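Home Diary Garden Letters About Older posts

Filed under: Slow days, learning to write

Friday, July 21, 2023

I woke before the alarm again and lay listening to the rain in the gutter. When it rains like this in Larnside, the whole street smells of cut grass and iron. I made coffee and sat down with the letter to my aunt, which I have been writing since Tuesday. It has 516 words now. My teacher, Mr. Prosser, told me I should stop when I have said the thing I wanted to say. But I do not yet know which thing it is.

The question is the house. My aunt wants to sell it, and she asks if I will be sad. In my language there is one word for the sadness you feel about a place, and I tried for an hour to put it into English for Trefor, who is patient with me. He offered "homesick." I said no, because I am not sick and I do not want to go back. I only want that the kitchen stays as it was, with the blue door and the bad tap. He wrote my word on a piece of paper and kept it.

In the afternoon Arnout Verschueren telephoned from Ullano. He talked for 30 minutes about his tomatoes and 2 minutes about his knee, so I think the knee is worse. I promised to visit in January, when the trains are cheaper. I should write this in the calendar also - last year I promised the same.

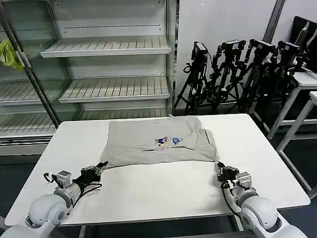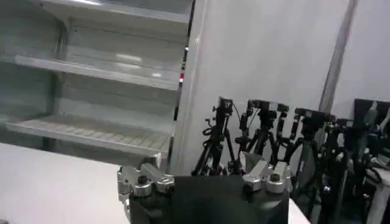
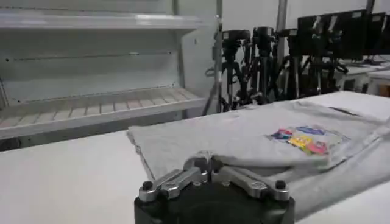

After supper I returned to the letter and took out everything about the weather. My aunt has her own weather. What remained was the part about the summers, when she gave me one drawer in the back room and I was very proud of it. She was strict about that drawer. A gray T-shirt like the one on the white table had to go in with its edges straight, or she would shake it out and put it back in my hands without a word. I was nine and I thought this was cruel. Now I do it the same way, and I wrote her so. It is perhaps the best sentence in the letter. I will read it once more tomorrow and then I will buy the stamp.

4 comments 2 shares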